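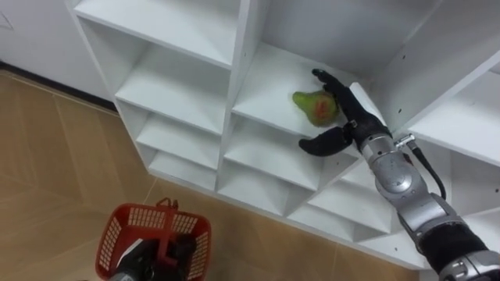 Roland Marsden would like it known that he does not believe a word of this. A machine that can fetch fruit from a shelf once, he wrote in reply to the March edition of this guide, is still a long way from one that can be left to do the shopping, and a household or a store should not plan around it. The objection is a fair one, and this edition has been rearranged to answer it. The procedure below is intended to help a reader find out, in one afternoon, whether a two-handed robot is ready for a basket-and-shelf chore in a particular room.

## How to Test a Robot on a Shelf-Picking Chore

### What the test covers

The chore is simple to state. The robot holds a basket in one hand, takes a named item from an open compartment with the other, and places the item in the basket. A pear is a suitable first item. It is uneven in shape, it bruises, and it will roll if it is nudged instead of grasped.

### Before starting

1. Clear the floor in front of the shelves and keep people out of reach of both arms.
2. Confirm that the stop button works while the arms are moving as well as at rest.
3. Choose a light basket with a raised handle. A plastic shopping basket is adequate.
4. Place one piece of fruit in a compartment at middle height, near the front edge.

### Running the test

1. Give the instruction once, in the words an ordinary user would choose. Do not repeat it or correct it.
2. Watch the approach. The hand should enter the compartment without touching the dividers.
3. Watch the grasp. The fingers should close over the fruit and the thumb should come beneath it. A grasp from the top alone often fails during the lift.
4. Watch the other arm. Many systems manage the fruit well and let the basket tip – this is a failure and should be recorded as one.
5. Repeat until 20 attempts have been made. Move the fruit to a different compartment after each attempt, and include the lowest row.
6. Inspect the fruit at the end and again the next morning, as bruises are slow to show.

### Reading the results

An attempt counts as a success only if no person assisted. The Lerell test room, where this procedure was written, uses the following scale:

- **Three or more failures:** the robot is not ready for this chore without constant supervision.
- **One or two failures:** the robot may be used with a person in the room.
- **No failures:** proceed to the longer trial, which consists of 900 attempts with mixed items.

The longer trial should include soft fruit, bagged goods, and compartments holding more than one item. Lighting should also be varied. White shelves under bright lamps can give a vision system difficulty, and a robot that performs well at noon may perform poorly at 11 at night.

### Can the chore be handed over?

Mr. Marsden's question remains open. In the view of this office, picking a single item from an open shelf is within reach of present machines under supervision. Restocking, judging ripeness, and recovering a dropped item from under the bottom shelf should each be tested separately. A good score on one chore should not be carried over to another, or to another room.

Completed score sheets may be sent to the Lerell office by Wednesday for inclusion in the next edition. Please note the make of the shelving and the type of floor.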